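**Sorting small stuff on the craft table: one basket or several?**

**virnley_nest**
Finally cleared off the white table in the corner and I'm so happy with it! 400 square feet of apartment and this is my favorite spot. Plan is one basket for everything, bowl for the tiny bits.

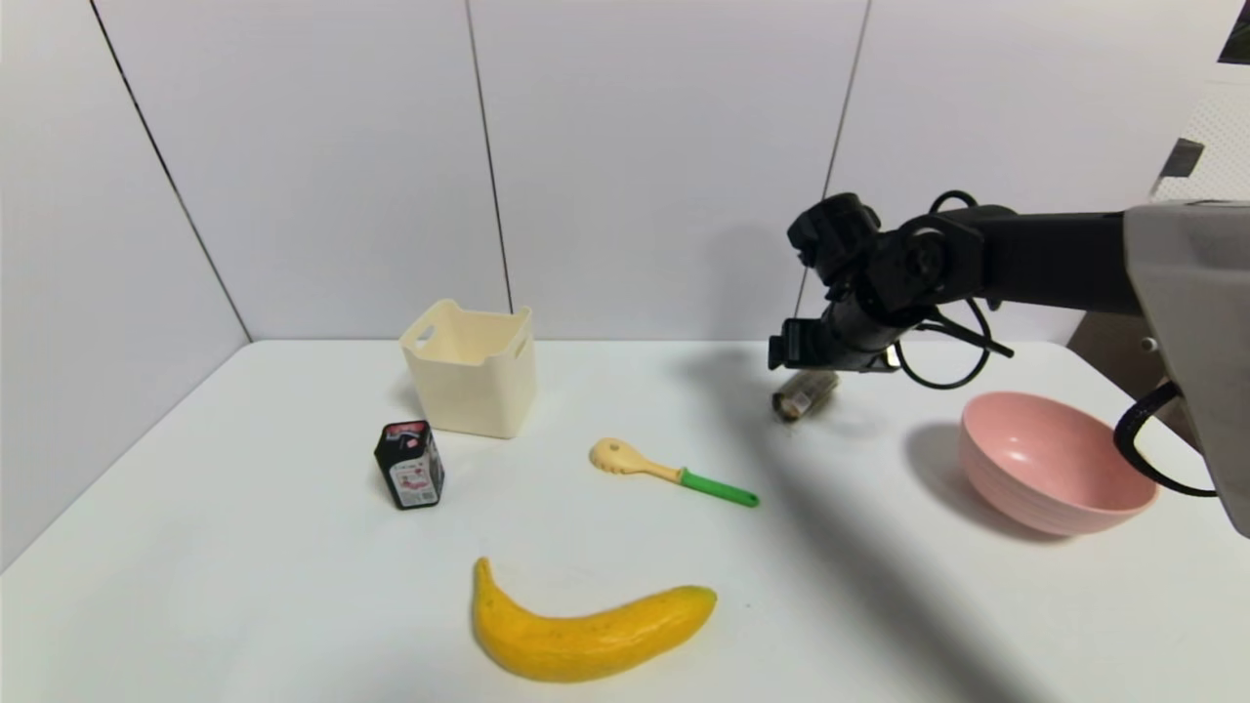

*Cream basket, pink bowl, and the can on its side*

**mollah22**
Love that pink bowl!! The ridges on the outside are so cute. I'd go with 2 baskets though — one always turns into a junk pile.

**virnley_nest**
Hmm, I disagree! One basket means I have to keep it tidy. And the handle cutouts make it so easy to grab and go.

**lemcombe_jo**
Team one basket here. Mine's lasted 3 moves. Stand the can up next to the little black box by the basket and you'll get half the table back.

**mollah22**
Ok but check back in December, I want to see that basket then :)

**virnley_nest**
Deal! Off to find a home for the black box.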